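Ticket: Scheduled reports from Anwood arrive with missing rows
Status: Resolved
Product: Anwood reporting module, hosted by Nokeck
Reported by: Turunen site office

Problem
The nightly stock report is mailed at 2:40 a.m. as a CSV attachment. After the May update the file stops after 100 rows. The same report run by hand from the browser returns the full list. No error is shown in the job history - every run is marked Complete.

Steps tried
Cleared the report cache and ran the job again. No change.
Deleted the schedule and created a new one under the same account. No change.
Changed the output from CSV to XLSX. The file still stops at row 100.
Moved the job to 4 a.m. to rule out a clash with the Mumano backup. No change.

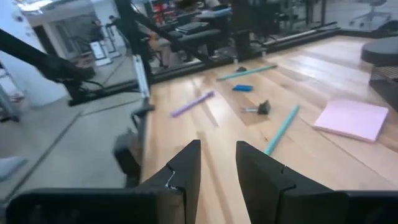
Does the row limit come from the mail server?
The limit is applied by the scheduler before the file is attached, so mail settings have no effect on it. A copy saved to the shared folder by the same job is cut at the same row.

Cause
The update added a setting called Preview Size to each user profile. Browser sessions ignore it, but scheduled jobs read it from the profile of the account that owns the schedule. The default is 100. Any schedule owned by an account with the default value is affected, including schedules made before the update.

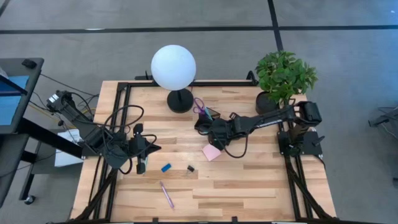
Accounts with the administrator role have the same default, so moving the schedule to an administrator does not help.

Fix
Open the profile of the schedule owner, set Preview Size to 0 and save. Sign out of all sessions. The scheduler reads profiles every 14 minutes - wait for the next read before testing.

Follow-up
Applied to the 26 schedules at the Turunen site. The next nightly file matched the browser report. Sites still on the previous release do not have the setting and need no change.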